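旧台式电脑翻新再利用的可行性调查
课程项目报告

一、背景

学校机房每隔几年更换一批台式机,换下来的机器大多堆在库房里。本组想弄清楚,这些机器经过简单翻新后,还能不能满足社区图书室查目录、写文档、上网这类日常用途,以及每台要花多少钱。合作方是 Emau 社区图书室,联系人为 Linnea Solheim,她希望在九月开馆前得到结论。 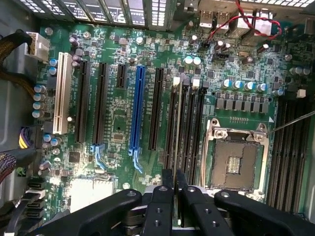 电子信息系 · 硬件维护兴趣小组

二、做法

我们从库房选了 6 台旧机,分成 3 组。第一组只清灰、重装系统;第二组加装内存;第三组加装内存并把机械硬盘换成固态硬盘。每台机器先记录开机时间和打开文字处理软件的时间,翻新后用同样的步骤再测一遍。总预算 2000 元,配件主要从 Ovunport 二手市场购买,单台支出上限定为 400 元。

操作前断电,触摸机箱金属部分放电。内存要看清缺口方向再插,两侧卡扣到位后才能通电。
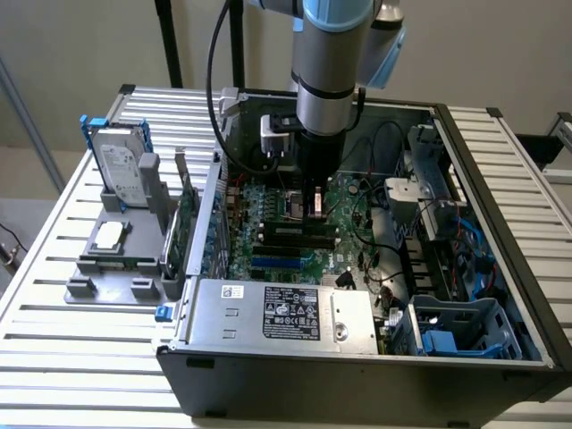
图2 侧板已拆下的机箱,主板上有黑、蓝两色内存插槽

三、结果

只清灰重装的一组,风扇噪声变小,开机速度变化不大。加内存的一组同时打开多个网页时不再卡顿,但开机仍然偏慢。第三组改善最明显,图书室的试用者认为和新机器差别不大。全部支出没有超出预算。

有一台机器翻新后反复重启,换电源后恢复正常。这部分时间没有计入原计划,导致测试推迟。

四、讨论

旧机的耗电比新机高,如果全天开机,几年下来的电费不能忽略。本次没有测功耗,只查了电源铭牌,数据不够可靠。另外样本太少,型号又集中,结论不宜直接用到其他学校。

五、建议

优先更换固态硬盘,内存视用途再加。电源老化的机器建议拆件备用。交付图书室之前,旧硬盘应先清除数据,并由双方签字登记。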